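Colitus crate set, README

Release of 2022-10-23, put together by the robotics club at Timstead College as its second-year project.

What it is

Colitus is a small collection of recordings made while club members worked through a crate handling task: pick up an item, put it in a plastic storage crate, move the crate to its place on the floor. The recordings were made for our own use in training and testing, and we are sharing them with the other clubs in the Pundby league so that everyone starts from the same material.

What is in it

There are 3782 clips. Of these, 528 are held back for testing and should not be used for training. A further 276 were labelled twice, by different members, and both sets of labels are kept in the folder called "double".

Each clip has a short text file with the same name. The first line gives the task step, the second the crate colour, and the third any remark the labeller wanted to make. The third line is often blank.

How it was made

All recording was done from head height, looking down at the work. Lighting was whatever the workshop had on at the time, so shine on the plastic and on the floor is common. We did not remove frames for glare. The crates have ribs on the outside and a rounded rim, and members were told to label the rim as part of the crate wall.

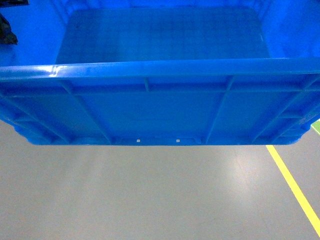

Page 3

The blue crate has a fine grid on its inside floor, which our first edge finder kept marking as small parts. If your own method does the same, try a light blur before the edge step. Dark items lying against the side wall are labelled "item, unknown" unless the labeller could tell what they were. Please leave these as they are.

The yellow floor line is labelled separately from the floor. Green areas are labelled "marking, other", even where only a corner of them shows.

Known problems

Over 772 clips have no remark and no crate colour. Use the task step only for these.

Clips where the crate is off the floor were first labelled "moving". This was wrong for a good number of them, and the label is now "raised". The old word may still turn up in the double folder.

The Yazıcı script, which splits the clips into training and test folders, fails if the path has a space in it. Rename the folder before running it.

Use

Free for clubs and schools. If you put out results, say which release you used. Corrections can be handed in at the Pundby meeting in December, or added to the file called "fixes" with the clip name and the new label on one line.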